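Skavcombe Cell – Pre-Run Inspection, Placement Tasks
Date: 30 Apr 2020
Inspector: Hedvika Slanina

Item 3. Organizer slots clear of objects – Pass
Item 5. Items in front of organizer recorded on layout sheet – Pass. Plant and black object entered.
Item 7. Divider clearance set in planner – Open. Value missing from task file.

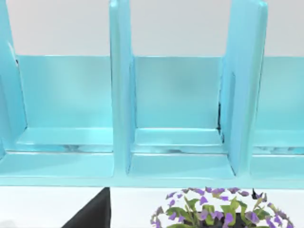
Bożena Krajewska asks that item 7 remain open until the clearance has been tested at reduced speed in both directions.

Comment: Accepted. No full-speed run is permitted before sign-off.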